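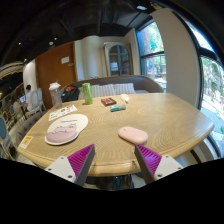
November, just after lunch

Best table in the building today! The round one with the swirly grain, right by the curved sofa, and I got it for the whole morning. I've been eyeing it off since we moved into Toltley and every single time somebody has beaten me to it. Well, no more. I was up at a ridiculous hour and it was completely worth it.

The big job was the Bakalis catalogue. 242 entries to check, every one with a little colour swatch and a code, and I'd been dreading it for weeks. But I put my head down and got into such a good rhythm that I'd finished 21 pages before I even thought about a cuppa. Twenty-one! At my old desk I'd have managed half that and complained the whole time. I really do think it's the sofa. You can lean right back into it, shove a striped cushion behind you, and suddenly proofreading is a perfectly nice way to spend a morning.

Also, I have to write this down so I remember it: I love a pig mouse pad. I love it so much. A pink cartoon pig having a lie down, with a squishy-looking pink wrist rest underneath and a pale pink mouse to go with it. Who could be grumpy looking at that? I've had plain grey office gear for my entire working life and I feel robbed. Hidayah Chong reckons I'm easily pleased, and she's right, and I don't care.

I did let the table get away from me, mind you. Water bottle, green can, cards, bits of paper, the usual creeping mess that starts at the back and works its way forward. I'm going to try the one-bag rule again: if it doesn't fit in the backpack at home time, it shouldn't have come. Lasted four days last time. Four days is a start!

Rang Resiscombe about the print run and they've pencilled us in for 3085 copies, odd number, something to do with how the cartons pack. Fine by me. Need to send them the corrected cover and ask whether the matte stock has come in.

Walked down to Brisico at lunch and had the pumpkin soup, which was glorious, thick enough to stand a spoon in. Ate too much bread. Back now and a bit sleepy, but I want to get through the tile section before five, then home to repot the basil before it gets dark.

Tomorrow: pages with the blue glazes, ring Mum, buy stamps.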